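Bread, Rye and a Very Long Winter: Talking Starters with Gerrit Magagula

I'd been trying to get Gerrit Magagula to sit down with me since spring, and he kept saying come after the summer orders slow down. 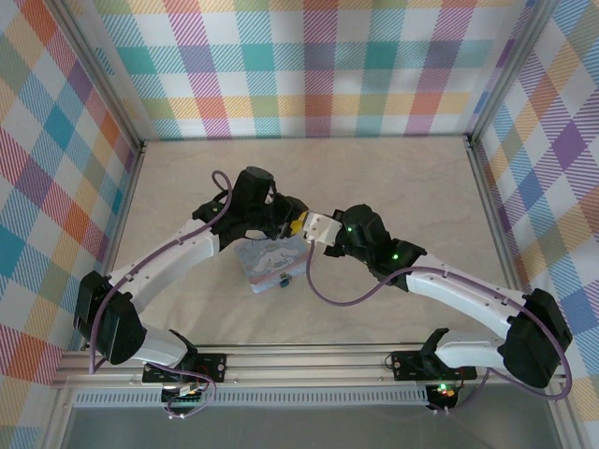 So I went after the summer orders slowed down, and of course they hadn't! There were racks of rye all the way to the back door at Bretov, his bakery, and he talked to me for most of an hour while shaping loaves and yelling over his shoulder about the oven.

If you've ever eaten at Miketti you've had his bread. It's the dark one that comes with the soup, the one my husband puts in his coat pocket. Gerrit started selling to them when he was still baking out of a rented church kitchen, 18 loaves at a time, and delivering on foot.

"I had one good pan and three bad pans," he told me. "The people who got the bread from the bad pans, I apologize to them."

I asked him how he got into rye in the first place, and he laughed and said it was the cheapest flour at the store. He'd moved here in October, knew one person in town, and had a heater that worked when it wanted to. His first starter died in a week. The second one lived on top of the refrigerator, wrapped in a sweater.

"I was feeding it before I fed myself," he said. "You come home and it's cold and dark and there is this jar, and it's doing something. It's bubbling. I was so happy with that jar."

That starter is still going, by the way. He keeps it in a tub now, and he let me smell it – sharp, a little like green apples, and then something more like beer underneath. I asked if it had a name (people name them, I've named mine) and he looked at me like I'd asked if he named his shoes.

The part I really wanted to hear about was the long proof, which he's known for and which I've never gotten right at home. My loaves come out like roof tiles. Gerrit says most home bakers, me included, are scared of a wet dough and keep throwing flour at it.

"Rye is mud," he said. "You have to make peace with mud. If it feels like something you can knead, you already put in too much flour."

He uses a wet hand and a scraper and that's pretty much it. For one pan he goes with 300 grams of starter, which is a lot more than my recipe calls for, and he wants it used right when it's at its highest. He doesn't go by the clock for the proof. He dusts the top with flour and waits for cracks to show, and when the cracks are as wide as a pencil line it goes in. Then 45 minutes with the oven turned down after a hot start, out of the pan, and back in for a bit to dry the sides.

And then you don't cut it! He was very firm on this. A full day wrapped in a towel, two if you can stand it.

Jhosep Lozano came in partway through all this to pick up the Miketti order. He's cooked there for years and he and Gerrit argue like brothers. Jhosep thinks the bread needs more caraway. Gerrit thinks Jhosep needs less caraway in his life generally.

"He changed it once without telling me," Jhosep said. "No seeds. I had customers asking what happened."

"Two customers," Gerrit said.

"Two loud customers."

I asked what's next and he got a little shy about it. He's been talking with the mill at Sasico about growing an older kind of rye, and he'd like to take 1000 pounds of it for a first season if the price works out. He's baked a few test loaves already and says the flavor is deeper and the dough is even worse to handle. He seemed pretty delighted about that second part.

He sent me home with a heel of the dark loaf and a spoonful of starter in a jam jar. It's on top of my refrigerator right now, in a sweater.

Posted September 14, 2022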